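Pui-shan Chiang
Small thread about grippers. I have spent most of December comparing two sets of fingers on the same arm, and I want to write it down before I forget the details. 1/

The arm is our old Lehner. The controller is from Urkus. I did not change anything else between the two sets, only the fingers and the closing force. 2/

Set one is the hard fingers from Clirnach. They are very precise. When I ask for a 9 mm opening, I get 9 mm. But with a paper cup they have no mercy. I had to lower the force so much that a full bottle began to slide. 3/

Set two is the soft yellow fingers with the pockets in the face. We call them Istia, after the student project where the shape was first drawn. They bend a little around the object, so the force can stay the same for cup and bottle. For me this is the biggest advantage. 4/

The count until this morning: 3,965 grasps with both sets together. The soft fingers dropped 7 objects, the hard fingers dropped 17. Please be careful with these numbers, the objects were not exactly the same in every round. I will repeat it with a fixed list. 5/

What I do not like in the soft set: the tips are thick. A coin or a key on a flat table is almost impossible. The hard fingers pick up a key without any problem. 6/

Also the wrist camera. With the hard fingers I could see the object until the last moment. The soft ones take a lot of space in the view, and I had to tilt the camera and calibrate again. It took me one full evening - I made the same sign mistake two times. 7/

Now the view is like this, and I can accept it: 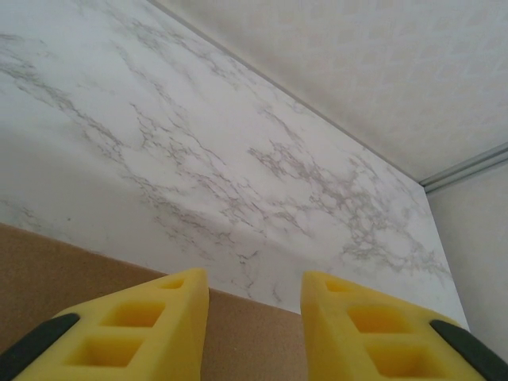
Wrist camera with the soft fingers. The gap between the tips stays visible.

8/

Somebody asked me if the strong yellow is a problem for color detection. Until now, no, but I did not test with yellow objects yet. Bananas are on my list for next week. 9/

If you have used soft fingers for a long time, please tell me how often you replace them. I found very different answers and I need to write something in the budget. 10/10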